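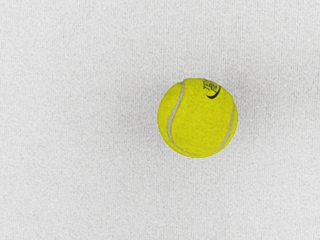 Tennis ball on pale gray, rendered.

2024-08-04

Polling notebook, Fung mayoral + library levy

OK, the Fung calls are finished and I have the file back from Grident, and I've been sitting with it all afternoon with the fan pointed at my face. Writing this down before I forget which version of the weights I used (I forgot in May and paid for it).

Raw file is 2,063 completes. After I pulled the duplicates, the people who live over the line in Dundar and the ones who hung up before the vote question, I'm at 1,803. That's a lot for a mayor's race in a town like this, and I was feeling pretty rich until I looked at the ages. So many retirees! Lovely people, they'll talk to you all evening, but under-35s are thin again and the ones we did get are weirdly into the library levy. I don't believe they stand for their friends.

First pass, weighted on age, sex and ward only: the incumbent is up by 9. Second pass, same thing but with the past-vote question added in: up by 4. Third pass, past vote and education: up by 4 again, a hair less. So the first number is the one to be scared of and it's also the one the campaign is going to love. I'm not sending it. If somebody asks for "the one with the bigger lead," please tell them there isn't one, and then come find me.

The past-vote question still bugs me though. More people say they voted for the winner last time than the winner had votes, by a fair stretch even allowing for everything. Same old story, people round themselves up. Yoshinori Noguchi thinks we should stop asking it cold and use the vote history in the Iduvance file to at least check whether they turned out, then only ask the who part of the ones who did. I like that. I tried it quickly on Ward 3 and the turnout flag disagreed with what people told us more often than I'd have guessed, nearly always in the flattering direction. Need to do it properly for the whole town. The Iduvance match drops anyone who moved recently, so that's going to chew up renters, and renters are half of what's interesting in Ward 3.

The levy. Ugh. We split the wording, A half got the real ballot language and B half got the plain version ("Would you vote for or against a property tax to keep the library open on weekends?"). B does way better, no surprise. But A has a giant pile of undecideds, and when I read through the open comments, plenty of them weren't undecided at all, they just couldn't tell whether "for" meant more tax or less. One woman asked the caller to read it three times and then said "well, whichever one is the library." I put her down as leaning yes, then took her back out. She stays undecided. Rules are rules.

I'd report A as the headline and mention B in a note, and I'd want the note to be long. The ballot will have A on it. The levy people will be unhappy with me and I can live with that.

Script stuff while I'm at it: it has 12 questions and it's too long. The drop-off starts right at the streetlights battery. Whoever wanted three separate items on streetlights (me, it was me) should have picked one. Also the candidate order did rotate on the cell sample, I checked, but on the landline sample it looks stuck on alphabetical for the first evening. I emailed Grident. If they confirm it I'll flag that evening and run everything with it and without it. My quick look says it moves the top line by less than a point, but I want it on paper.

Other thing, the Dundar spillover. Those folks have a Fung mailing address and a Fung phone exchange and they're furious about the Fung mayor, whom they can't vote for. I kept their comments in a side file. Maybe somebody wants to do something with that someday? There's a good column in it for the right person.

Weights file is v6. Do NOT use v5, it has the education cells swapped, and v5 is what's sitting in the shared folder until I get off my chair and replace it.

To do:
- replace v5 (see above, go do it)
- full turnout check against Iduvance, all wards
- rerun without first landline evening once Grident writes back
- cut two of the streetlight items
- ask Yoshinori if he still has the May crosstabs by ward, mine has a column missing
- new batteries for the wall clock, it's been ten to four all day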